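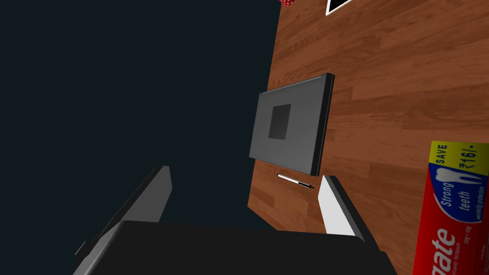 Pesquisar no site... Buscar

Relatório de progresso: projeto Kiline, tarefas domésticas e de balcão com manipulador de braço único
Entidade executora: Nerov
Destinatário: programa Wallomau de apoio à automação de serviços
Data: 2025-12-27

1. Objeto do período

O período foi dedicado à arrumação de superfícies de trabalho em simulação. A questão colocada no plano mantém-se: determinar se um braço com garra paralela de dois dedos consegue arrumar uma mesa de uso corrente sem intervenção humana. Ainda não consegue com a fiabilidade exigida.

2. Trabalho executado

Foram corridos 885 episódios no ambiente simulado, distribuídos por seis tarefas. Cada tarefa parte de uma disposição diferente dos objetos sobre a mesa. O conjunto inclui peças finas, como uma caneta, e embalagens de cartão impresso, para obrigar o planeador a mudar de tipo de preensão dentro da mesma sequência. O módulo de preensão Farina foi substituído em novembro pela versão com controlo de força no fecho.

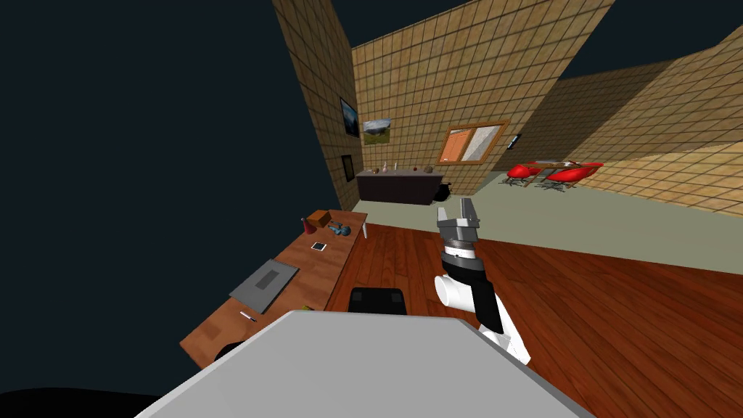
Figura 2. Ambiente simulado: braço com a garra aberta, mesa comprida com objetos e, ao fundo, armário preto e janela.

3. Resultados

As caixas são recolhidas e recolocadas dentro da tolerância definida. Os objetos delgados pousados na mesa continuam a ser a principal causa de falha: os dedos tocam o tampo antes de fechar, ou o objeto roda durante a subida. Das seis tarefas, as que exigem pegar primeiro num objeto delgado não cumprem o critério de aceitação. Os objetos planos e largos só são deslocados por arrasto, manobra lenta e inadequada a equipamento eletrónico.

A transferência para loja ou habitação não foi ensaiada. Os valores obtidos em simulação não devem ser lidos como previsão de desempenho real.

4. Desvios ao plano

O ensaio de reposição em prateleira foi adiado. O desvio acumulado é de nove dias úteis, sem efeito no orçamento aprovado.

5. Próximo período

Revisão da geometria das pontas dos dedos; repetição das tarefas com objetos delgados; variação da iluminação e da textura do tampo. O pedido de acesso à bancada física segue em anexo separado.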